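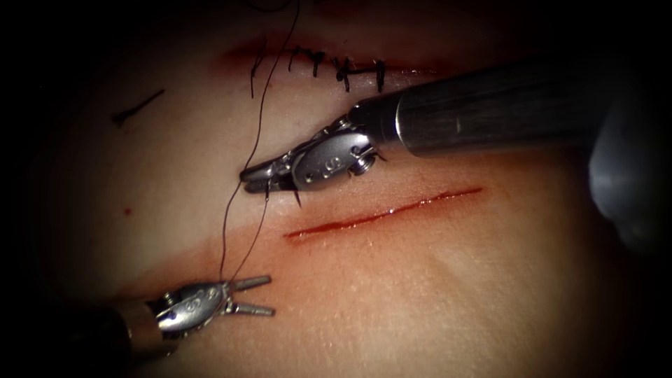

Henrik Eichhorn
Section editor, Materials and Handcraft — Girnby Open Encyclopedia
Last revised 27 January 2025

Suture pad

A suture pad (also practice pad, skin pad, tissue pad, stitching pad) is a slab of soft, rubbery material used for learning and rehearsing surgical stitches. Stands in for skin and the layers under it. Usually pale, pinkish or tan, though any color will do. Used by medical, nursing and veterinary students, and by plenty of qualified people who want to keep their hands in.

Not to be confused with a suture pack, the sterile envelope the needle and thread come in.

Contents
1 Makeup
2 Needle and thread
3 Stitches practiced
4 Light and contrast
5 Wear and care
6 History
7 Criticism
8 See also

Makeup

Most pads are silicone. Cheaper ones are foam or latex, and some teachers still pour their own from gelatin, which smells after a day or two and has to be kept cold. A plain pad is one material all the way through. A layered pad has a firmer top for skin, a softer middle for fat, sometimes a third layer for muscle. Many have a fabric mesh just under the top, to stop the thread pulling straight out through the silicone like a wire through cheese.

Some come with cuts already made: straight, curved, jagged, Y-shaped. Others are blank and the user cuts them with a scalpel. Blank pads last longer if you plan the cuts, and most people don't.

Softness matters more than color. Too soft and every stitch looks tight. Too hard and the needle bends. The Larura pad, used in teaching at Flollmont, is on the soft side; the Frerichs pad is stiffer, and prefered there for first-years because it forgives heavy pulling.

Needle and thread

The usual needle is curved, a part of a circle, most often three-eighths or a half. The thread is fixed into the blunt end so there is no eye and no knot to drag through. For skin work a cutting needle, with a sharp edge along the body. For softer tissue a round-bodied (taper) needle, which spreads the material instead of slicing it. In silicone the difference is easy to feel. A taper needle squeaks a bit and sticks.

The needle is gripped in the jaws of a needle driver, somewhere past the middle on the thread side — half to two-thirds of the way back from the point is the common teaching. Too near the point and there isn't enough needle left to come out the other side. Too near the thread and it twists. The point goes in square to the surface, then the wrist turns and the needle follows its own curve. Pushing it straight is the classic beginner's mistake and bends needles by the boxful.

Thread for practice is nearly always nylon, polypropylene or silk. Black or dark blue, mostly. Expired stock is fine for pads and costs next to nothing.

Long thread gets in the way. It loops round the instruments, catches in a hinge, lies across the next entry point. Beginners cut it short for this reason, then run out in the middle of a knot. A second instrument, a grasper or forceps, holds the slack or recieves the needle as it comes through.

Stitches practiced

Simple interrupted: one stitch, one knot, cut, repeat. First thing taught nearly everywhere.

Simple continuous: one thread along the whole cut. Quick. If it breaks it can all come loose.

Mattress, vertical and horizontal: wider bites, for edges that want to roll inward.

Subcuticular: runs just under the surface from side to side. Hard on a single-layer pad, where there is no real boundary to follow.

Figure of eight: a crossed stitch, used in various places to stop bleeding or close a small gap.

Knots get practiced on the same pad, by hand or with the instrument. Often the knots take longer to learn than the stitches do.

Light and contrast

A pale pad under a dark thread is the easy pairing. A strong light straight onto a shiny pad washes out the middle and leaves the edges black, so the work is kept to the lit patch and the pad moved as needed. Matte tops help. Dusting with cornstarch helps too, for a while.

A dark needle shows up well against a pale top but is easy to lose off the side of the pad, onto the bench or the floor. Sharps are counted in and out in any decent class.

Wear and care

A pad is finished when the edges of the cut no longer meet. Before that it shows rows of small holes, then little tears running from the holes to the cut. Turn it over — most can be used on both sides. Wash in mild soap, dry flat. Silicone picks up lint and goes grubby fast. Keep away from heat and from pens, as ink soaks in and stays.

Old pads get cut into strips for knot practice.

History

Before molded pads: pig's feet, chicken thighs, orange and banana skins, folded towels, leather scraps. All still in use somewhere. Pig's feet are held by many to be the better lesson, since real skin has some toughness to it that silicone lacks. They also need a fridge and a bin with a lid.

This section needs work. Dates and sources wanted.

Criticism

Pads don't bleed. They don't move, and they don't swell. Neat rows on a pad are no proof of good closure on a patient. Teachers also complain that the mesh layer hides overtightening, as the edges bunch up without tearing. Tension is better judged by eye, at the edges: touching, slightly raised, not squashed.

See also

Needle driver
Surgeon's knot
Suture materials
Wound closure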